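The Cloth from Leiva

My aunt left me the table, the cloth and a debt of 300 to a man in Ostutitz, and of the three the table was the hardest to get up the stairs. It's round, you see. Round things look like they ought to roll and this one would not. Justinas Mockus took the heavy side and swore at me in two languages for all 60 steps, and when we finally had it standing in my front room he sat down underneath it (underneath!) and asked for a beer.

"You could seat the whole of Hastgate at this," he said from down there.

I don't know that many people in Hastgate. I'd been there since October and I knew Justinas, the woman at the pharmacy, and the driver of the number 13 bus, who once waited for me while I ran back for a glove.

The cloth came separately, wrapped in newspaper in the bottom of a suitcase. My aunt had carried it home from Leiva when she was nineteen and had used it for everything. It was a picnic blanket, a curtain, once a sling for a neighbor's dog. I remembered it as enormous. I remembered lying on it with my face right up to the dots, trying to decide if they were tan or orange, and my aunt telling me to quit breathing on it, she had to fold it.

She had a way of folding it and I never learned the way. I'd had years to ask! She would take hold of one end, give it a sort of flick, and the whole thing would go down into a neat little bundle like it had been waiting to. So the first evening I dragged it out onto the table and tried. I tried it in halves, then in thirds. It slid and bunched and came out looking like something you'd wipe a car with.
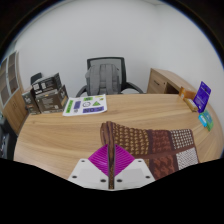
This page was last modified in October, 4:15 p.m.

The twisted bit was what I'd forgotten. A strip of the same brown fabric, narrow, and when I was little I thought it was a tail. I used to hold it while she folded. That was my job, come to think of it, holding the tail up straight and keeping quiet.

"Somebody has to hold that," I told Justinas.

"Is this a real thing, or are you making me do something stupid?"

"Both, probably. Hold it up."

He held it up. I went around to the far side and pushed his boxes back so I'd have some elbow room, and the sheet with the purple bar on it too, which was his, from the Fetport job, and which he'd been promising to read since he got there. Then I took the zigzag part in both hands and tried to think like my aunt. She would have been talking. She always talked while she folded, mostly about people who owed her money, never about people she owed.

So I talked. I told him about the man in Ostutitz, who had written me a very polite letter in pencil. He said the original sum was 1,569 and she had paid it down a little every spring, in person, and stayed for lunch. He didn't say what it was for. He said he wasn't in any hurry about the rest but he would be sorry to lose the lunches.

"Huh," said Justinas.

"I know."

"What does he cook?"

"He didn't say that either."

By then I'd gotten the checkered part over the dots and I was so busy wondering about soup that I gave the thing a flick without planning to. It didn't go down into a bundle. It went off the side and took the sheet of paper with it. Justinas laughed so hard he let go of the tail, and I had to start over from the beginning.

We were still at it when the streetlights came on. I asked him if he'd ever been to Ostutitz and he said no, was there a train? I said I thought you had to change at Fetport.

"Pick up your end," he said.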